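Grotdale estrena oficinas de cristal con más promesas que datos

2019-09-13

La empresa de servicios Grotdale ha abierto a sus empleados la planta reformada de su sede, un proyecto que la dirección presenta como el fin de los despachos cerrados y que, por ahora, deja bastantes preguntas sin responder. Las obras comenzaron en marzo y han corrido a cargo del estudio Salminen, que ha sustituido buena parte de los tabiques por mamparas de vidrio.

Según la nota difundida por la compañía, la planta tiene capacidad para 159 personas, 80 de ellas en puestos sin asignar. El documento asegura que el nuevo diseño «multiplica los encuentros espontáneos» y «devuelve la luz a todo el mundo». No aporta ninguna medición que lo respalde. Tampoco figura el coste de la reforma, que un portavoz declinó precisar alegando que las facturas aún se están cerrando.

La transparencia, en todo caso, tiene límites. Las mamparas llevan persianas blancas horizontales, y los propios trabajadores pueden bajarlas cuando necesitan concentrarse o hablar sin público. La dirección sostiene que se trata de un elemento «de uso ocasional».

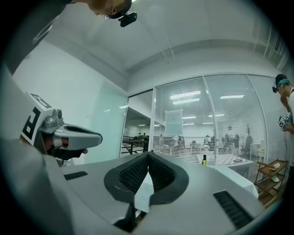 Una de las salas de la planta, con mesas cubiertas con manteles blancos y persianas en la mampara del fondo.

La representación sindical acoge el cambio con frialdad. En un escrito entregado a la empresa reclama que se mida el ruido en las salas contiguas, separadas ahora por vidrio, y que se aclare quién podrá reservarlas y con cuánta antelación. El sistema de reservas, contratado a la firma Barex, permite ocupar una sala un máximo de 60 minutos, plazo que el escrito considera insuficiente para cualquier reunión de trabajo seria.

Grotdale responde que el límite es provisional y que se revisará con los datos de uso. No ha dicho cuándo ni si piensa publicarlos. La compañía ya anunció una revisión parecida al reformar su edificio de Rerkow, y los resultados nunca se dieron a conocer.

Queda también por resolver el reparto de los puestos sin asignar. La empresa habla de «libertad de elección», aunque los sindicatos recuerdan que los equipos que trabajan con documentación confidencial seguirán necesitando armarios y un lugar fijo. De momento, solo 2 departamentos han completado el traslado. El resto lo hará por fases, de acuerdo con un calendario que la plantilla todavía no ha recibido.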